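Give the Boring Probes the Money

I've been following polar science for most of my adult life, mainly from a warm couch, and I have an opinion that gets me into trouble at dinner. We should stop paying for the big showy expeditions and spend the cash on dull little sensors that sit in the ice for years.

My friend Magdy Belkadi thinks I'm out of my mind. He grew up on expedition books and wants a tent, a flag, and a guy with frost in his beard. I get it! I loved those books too. But then I look at something like the Drirnico line, a string of 66 thermometers frozen into a glacier and left alone, and I think, that's where my tax dollars should go.
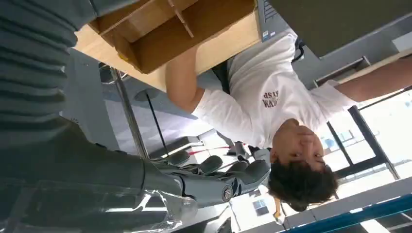
Ice is slow, and that's my whole case. A team that flies in during January and flies out again gets a lovely snapshot of a thing that takes decades to do anything interesting. And the gear they haul down there has to survive the trip before it measures one single thing. The cold finds every joint and every seam. Look at the arm up there, with its ribbed gray sleeve and the clear plastic wrapped around the lower part, and think about how many folds there are for frost to get into. A thermometer on a cable has no folds. It just hangs there and sends its number home.

Sieglinde Wegener, who spent 14 winters on ice projects before she retired to Mirkton, pushed back on me by email. She says you still need people on site, mostly for the stuff that breaks in ways no one planned for. Fair enough. She once lost a whole season of readings to a connector the size of a pea, and a person with a spare could've fixed it before lunch. I've softened a little on that (a little!).

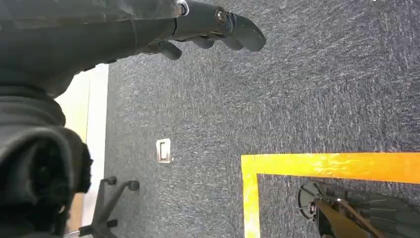

What I won't budge on is the sample problem. Everybody wants to bring something back, a core or a jar of lake mud, and picking things up is where the budget goes to die. You need a way to grab without crushing and without carrying your own germs into water that's been sealed off forever. Thick rubbery fingers with rounded tips, like the ones curled over the carpet, are a fine start for grabbing gently, but carpet is a long way from 300 meters down a borehole. I'd rather we got good at reading the water where it sits.

So spend it on cable, batteries, and somebody patient to watch the data come in. Magdy can keep his flag. I'll even chip in for the tent.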